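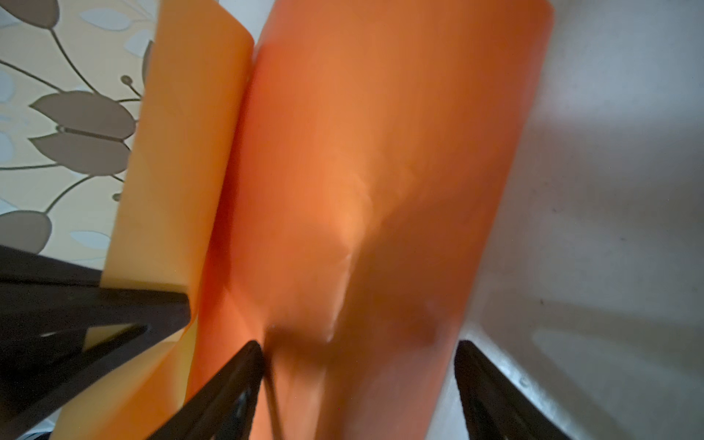
두 팔을 따로따로 가르쳐 놓고 나중에 박자만 맞추면 되는 것 아니냐고, 얇은 재료를 다루는 연구실에서 문의를 주시면서 물어보신 적이 있습니다. 저희도 처음에는 그렇게 생각했고, 그래서 꽤 오래 그 방식으로 해 보았습니다. 단단한 블록을 옮길 때는 그럭저럭 되던 것이, 휘어지는 재료를 잡는 순간부터는 왼팔이 당긴 만큼 오른팔 쪽 모서리가 달아나 버려서 박자를 맞춘다는 말 자체가 잘 성립하지 않더군요. Bakura 양팔 작업대와 그 위에서 돌아가는 Noguchi 학습법은 그 답답함에서 시작된 물건입니다.

Bakura 양팔 조작 연구용 작업대
공급: Arport
포함 소프트웨어: Noguchi 학습 코드, Dodov 시연 자료 열람권

어떤 장비인가요

Bakura는 마주 보는 로봇 팔 두 대를 앞쪽 레일에 고정하고, 알루미늄 프레임으로 둘레를 잡은 탁상형 작업대입니다. 손목마다 소형 카메라가 하나씩 올라가고, 작업면 전체를 보는 고정 카메라가 따로 붙습니다. 팔과 카메라의 기록은 같은 시계를 쓰며 50Hz로 저장됩니다. 시계를 하나로 묶는 일이 별것 아닌 것처럼 들리실 수도 있는데, 예전 시제품에서는 손목 영상과 관절 값이 조금씩 어긋나는 바람에 멀쩡한 시연을 한 뭉텅이 버린 적이 있어서(아직도 생각하면 속이 쓰립니다) 이번에는 제일 먼저 손을 댔습니다.

앞 레일의 받침판은 볼트로 고정되어 있어서, 연구실 사정에 맞게 두 팔 사이 간격을 다시 잡으실 수 있습니다. 간격을 바꾸신 다음에는 동봉된 보정 절차를 처음부터 끝까지 한 번 돌려 주세요. 중간부터 시작하셔도 프로그램이 경고를 띄우지 않습니다. 다음 판에서는 고칠 예정이에요. 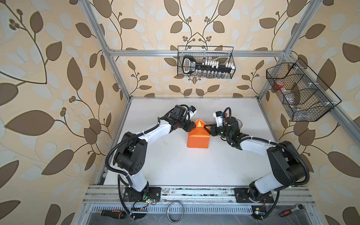
좌우 그리퍼가 주황색 상자의 위쪽 경사면을 양쪽에서 누르고 있는 작업 장면

Noguchi 학습법에 대하여

Noguchi는 시연을 보고 따라 하는 모방 학습의 한 갈래입니다. 다른 점은 두 팔의 움직임을 한 덩어리로 예측하고, 그 옆에 "지금 누가 붙들고 있는가"를 나타내는 작은 신호를 하나 더 둔다는 것입니다. 저희는 이것을 버팀 신호라고 부릅니다. 한쪽 손이 재료를 붙들고 있는 동안 다른 손이 움직이고, 그러다 역할이 바뀌고, 어떤 때는 둘 다 붙들고만 있어야 하지요. 사람은 빨래를 개면서 그런 것을 일일이 생각하지 않지만, 정책 모델에는 이 신호를 따로 알려 주는 편이 훨씬 수월했습니다.

버팀 신호를 사람이 손으로 표시해야 한다면 아무도 쓰고 싶어 하지 않으실 겁니다. 그래서 그리퍼 벌어짐과 손목 속도에서 먼저 자동으로 추정하고, 애매한 구간만 화면에 띄워 확인을 받도록 만들었습니다. 얇은 재료는 그리퍼가 거의 닫힌 상태에서도 잡힌 것과 놓친 것이 비슷하게 보이기 때문에, 확인 요청의 상당수가 이 경우에 몰립니다. 손목 영상을 천천히 돌려 보시면 대개는 금방 판단이 서는데, 그래도 모르겠으면 '보류'를 누르고 넘어가셔도 됩니다. 보류 구간은 학습에서 빠집니다.

실험에서 나온 결과

Dodov 자료에는 접기와 모양 잡기 시연이 2,318건 들어 있습니다. 이 가운데 두 손이 동시에 재료에 닿아 있는 구간이 긴 것을 골라 보니 1,126건이었고, 저희는 이 묶음만으로 학습한 모델과 전체로 학습한 모델을 나란히 비교했습니다. 솔직한 기대는 전체 쪽이 당연히 낫겠지 하는 것이었는데, 천을 길게 접는 작업에서는 작은 묶음으로 학습한 쪽이 끝단을 더 가지런히 맞췄습니다. 반대로 재료가 작업면 한쪽에 치우쳐 놓인 상태에서 시작하면 작은 묶음 쪽은 첫 손을 어디에 뻗을지 한참 망설이다가 허공을 집곤 했습니다.

그래서 지금 권해 드리는 순서는, 전체 자료로 먼저 학습하고 접촉이 긴 묶음으로 한 번 더 다듬는 것입니다. 두 번째 단계는 길지 않아도 됩니다. 욕심을 내서 오래 돌리면 앞서 말씀드린 허공 집기가 슬그머니 돌아오니, 중간 저장본을 넉넉히 남겨 두시고 시작 위치를 바꿔 가며 직접 돌려 보신 뒤에 고르시기를 바랍니다.

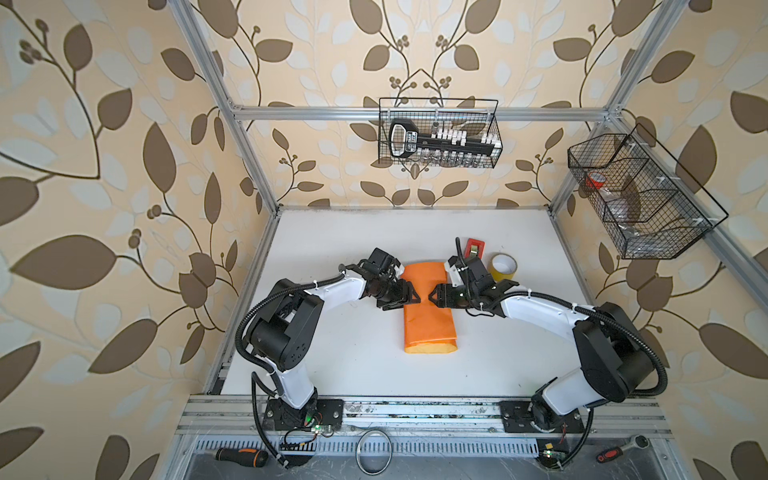

다듬는 단계에서 한 가지 더 신경 쓰실 것은 두 손이 가까워지는 순간입니다. 접기의 마무리에서는 양쪽 그리퍼가 재료 하나를 사이에 두고 바짝 붙게 되는데, 이때 충돌 여유를 너무 크게 잡아 두시면 팔이 서로를 피하느라 마지막 누름이 흐지부지됩니다. 여유를 너무 줄이면 이번에는 손끝끼리 부딪히고요. 기본값은 저희가 조심스러운 쪽으로 잡아 둔 것이라, 처음 며칠은 그대로 쓰시고 손에 익은 다음에 조금씩 줄여 가시는 것이 마음 편하실 겁니다.

평가용으로는 시작 배치 143가지를 정해 둔 목록이 함께 들어갑니다. 같은 목록을 쓰면 다른 연구실의 결과와 견주어 보기가 한결 쉬워요. 목록을 전부 도는 것이 부담스러우시면 앞부분만 쓰셔도 괜찮지만, 논문이나 보고서에 적으실 때는 어디까지 돌렸는지 꼭 같이 밝혀 주셨으면 합니다.

아직 잘 안 되는 것들

뒤집기는 여전히 어렵습니다. 재료가 공중에 떠 있는 동안에는 손목 카메라의 시야가 재료로 꽉 차 버려서, 모델이 고정 카메라에만 기대게 됩니다. 속이 비치는 재료와 아주 미끄러운 재료도 성적이 들쭉날쭉하고, 조명을 크게 바꾸면 버팀 신호의 자동 추정에는 문제가 없는데 첫 집기 위치가 흔들립니다. 이런 경우의 실패 기록도 Dodov에 지우지 않고 넣어 두었으니, 혹시 이쪽을 연구하시는 분이 계시면 마음껏 들여다봐 주세요. 저희도 답이 무척 궁금합니다!

구성품
로봇 팔 두 대와 받침판
평행 그리퍼, 손목 카메라(팔마다 하나)
작업면용 고정 카메라
흰색 작업 상판과 알루미늄 프레임
보정판과 보정 절차서
Noguchi 학습 코드 및 기본 모델

학습용 컴퓨터는 포함되지 않습니다. 이미 쓰고 계신 장비가 있으면 사양을 적어 보내 주세요. 돌아갈지 어떨지 저희가 먼저 살펴보고 말씀드리겠습니다.

주문과 문의

주문이 확정된 뒤 조립과 시험 구동을 마치고 보내 드리며, 설치하는 날에는 원격으로 함께 접속해 첫 시연 기록까지 도와드립니다. 이미 Bakura 이전 판을 쓰고 계신 분은 카메라 받침과 기록 장치만 바꾸시면 Noguchi를 그대로 쓰실 수 있으니, 새로 주문하시기 전에 한번 물어봐 주세요. 교체 부품의 다음 입고는 7월로 잡혀 있습니다.

문의는 Arport 장비 상담 창구에서 받습니다.
페이지 수정일: 2024년 1월 27일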